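November, Drornar bench, teleop garment set

Restarted at episode 164 after re-zeroing both leader arms. Right leader still drifts in wrist roll, so I trimmed it in software. Left takes the red striped piece, right stays open until the cloth is clear.
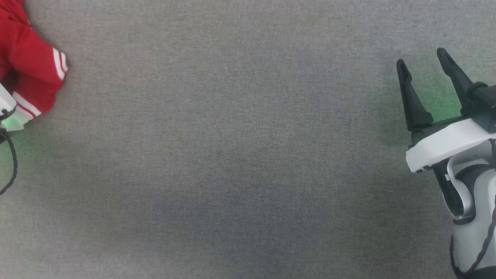 Tzanetos objects to the long one-arm hold: the policy will learn to wait, and the idle right arm should be trimmed before training. Fair. I'll cut holds at 9 frames and keep the raw files.

Episode 171 dropped, operator let go of the left trigger early. Gray mat stays for now.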